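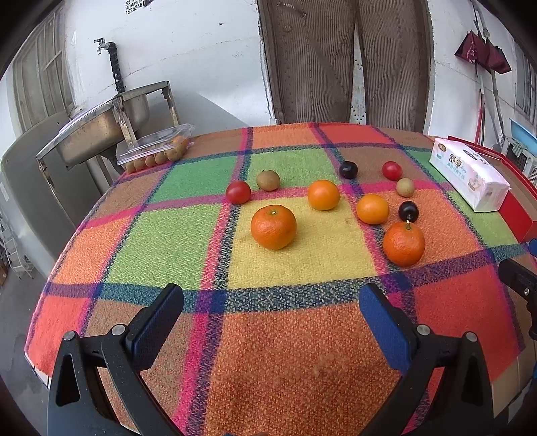
22 July 2021

Notebook, kindness challenge after the Istholm flood. Written by me, please correct if I remember something wrong.

We counted the cards this morning with Beril. Total is 1,899 since the start in April. I counted the last box two times because the first result was different from hers, and hers was right. Each card is one good deed that a person did and wrote down. The form asks for the street only, no family name, and we should keep it like this.

Problem with the cards: 70 of them have no street. Nafula proposes to put them in the town list without a place. I agree, but Perihan Güler wants to phone the school first, as many look like the same handwriting. Waiting for her.

Sorting by type of deed is slow. "Helped neighbor" is too wide. Cleaning mud from a cellar and carrying shopping are both inside it, and the people at Padumero asked for them apart. I started a new column and did one box. Saodah will do the next one with the same rules, then we compare before we continue.

Wall map: the blue pins fall out on the river side, the board is too soft there. Tried longer pins, better. Need 10 more.

Celeste Godoy called about the evening at Clidow hall. She has 2 speakers, both from Yalçınkaya street, which lost the most houses. One of them does not want to be recorded. Write this on the program sheet also, I forgot it last time and it was not nice for the person.

The card from the bus driver is still missing. It was in the green folder on Monday. Ask Nafula.

To do: labels for boxes, tape, answer to the radio.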